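Clisby Pauses Hand-Held Gripper Work After Jaw Fault, Says Cause Is Still Unproven

CLISBY, 13 October 2023
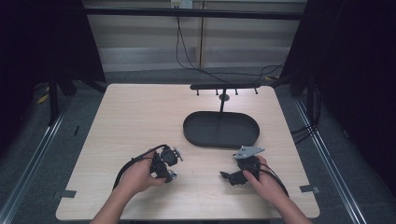
What Went Wrong

Zemach, which builds and tests hand-held grippers at its Clisby workshop, has stopped two-handed work with its current grippers after a fault in which the jaws closed without the operator asking them to. One operator was pinched on the side of a finger. The skin was not broken and no time off was needed.

The company is putting this out itself because an earlier notice to customers called the matter a "brief signal irregularity." We don't think that was good enough. A jaw that closes by itself is a safety fault, whatever the signal was doing.

The operator was hanging and removing small items on a tabletop rack with a gripper in each hand. The right gripper closed while she was shifting her hold on it. She let go, the gripper dropped to the table, and the jaws stayed shut until the supply was switched off at the wall. The software stop had been pressed before that. The log shows the press but no change at the jaws.

What We Know So Far

Our records for the current version cover 2,710 sessions. Going back through them, staff found 336 in which the jaw position jumped for a moment in a way the operator's hand could not explain. Most of the jumps were too small to feel. They had been marked as noise and filtered out of the weekly reports, so they did not reach anyone whose job it was to worry about them.

"The filter did what it was set up to do, and that is the part I dislike most," said Dagmar Charvát, who leads safety at Zemach. "We had a warning in our own files and we had taught ourselves to smooth it over."

The supplier of the control board, Šimko, has suggested that the cable is to blame. Its view is that repeated bending near the body of the gripper wears the inner wires and lets false readings through. Zemach has not accepted this as the answer. A bent cable could explain a bad reading. It does not explain why the software stop failed to open the jaws, and Šimko has so far offered nothing on that point.

Nor are we ready to blame the board alone. Two grippers from the same batch have been run on the bench with new cables and have not shown the fault. Two is a very small number. We would ask customers and dealers not to repeat the claim, already going around, that a cable swap fixes the problem.

What Changes Now

Two-handed sessions at Clisby are stopped. Single-hand sessions may go on only with the jaw motor disconnected, for checking fit and cable routing.

Every station is getting a power cutoff that works without the software and can be reached by foot. Qiuyue Tang, who runs the test floor, turned down a first plan that put the switch at the back of the table.

"If you have a gripper in each hand, a button you need to press with a finger is a decoration," Tang said. "I would like to see the foot switch fail a few times on the bench before I tell my people to trust it."

The position filter has been taken out of the reports. Raw jumps will be listed with the session they came from.

Customers who have the same version should unplug it when it is not in use, keep fingers clear of the jaws while changing grip, and stop using it if the jaws move on their own even slightly. Please don't open the housing. We need faulty units back as they are.

Outside Review

Kusbridge, an independent test house, will receive the gripper involved along with its cable and the full log. Anežka Tóth will lead the review. Zemach has agreed not to edit the findings, and they are expected in December.

Charvát would not give a date for restarting. "I've been asked for one by sales more than once. Until somebody can make this happen on purpose, I don't believe we understand it, and I won't sign for a fix to something we don't understand."

Press contact: Szu-yu Chu, Zemach, Clisby

Recent items

Notice to customers: jaw signal irregularity (withdrawn)
Drahomíra Hrubý joins Zemach board
Cable care for hand-held grippers, revised
Clisby workshop open evening postponed
Returning a unit: packing and labels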